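Scrub and scout nurses wanted: tell us what the robot changed (paid, Geva training site)

Call open now, closes end of March
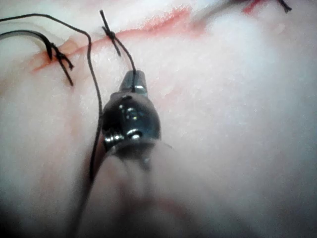

We are looking for theatre staff who have worked both ways, by hand and with a robot in the room. Scrub, scout, anaesthetic techs, sterilising staff, all good. Surgeons have had their own survey, this one isn't for them.

Why we're asking. The Skalanari program has logged 1,056 practice sessions on suture pads, all of it about the instrument and the person at the console. Knot times, thread tension, that sort of thing. Nothing on the people at the table. Who does the counts now, who hands over what, who stands where, who stays back to clean the instruments. We want that written down before the new rosters get set.

What you'd do
- one group session, 10 people max, two hours, starts 5.30 pm so day shift can make it
- a half day in the practice room. You set up, swap instruments, cut and clear thread, then say what you'd change
- a short diary over 72 hours of normal work. Phone is fine, paper is fine

No console time needed. If you want a go, ask, there's usualy a slot at the end.

Pay: $400 for the lot, paid once the diary is in. Parking covered at the Tanasarn Street entrance only, not the front one.

You need
- two years or more in theatre, any hospital
- at least a few robot lists, doesnt matter how many
- to be OK with being audio recorded in the group (not in the practice room)

Casuals and agency very welcome. Also anyone who's moved off robot lists or left theatre over it, we'd really like to hear from you.

Your manager doesn't get your name or your diary. They get the same written report as everybody else, and you see the draft first.

Flulitz, who supply the practice pads, get no say in the questions.

To put your hand up: leave your role, years in theatre and best time to ring at the Geva front desk, or use the form on this page. Mark it THEATRE STAFF or it'll go in the wrong pile. Night shift, say so and we'll ring after 2 pm.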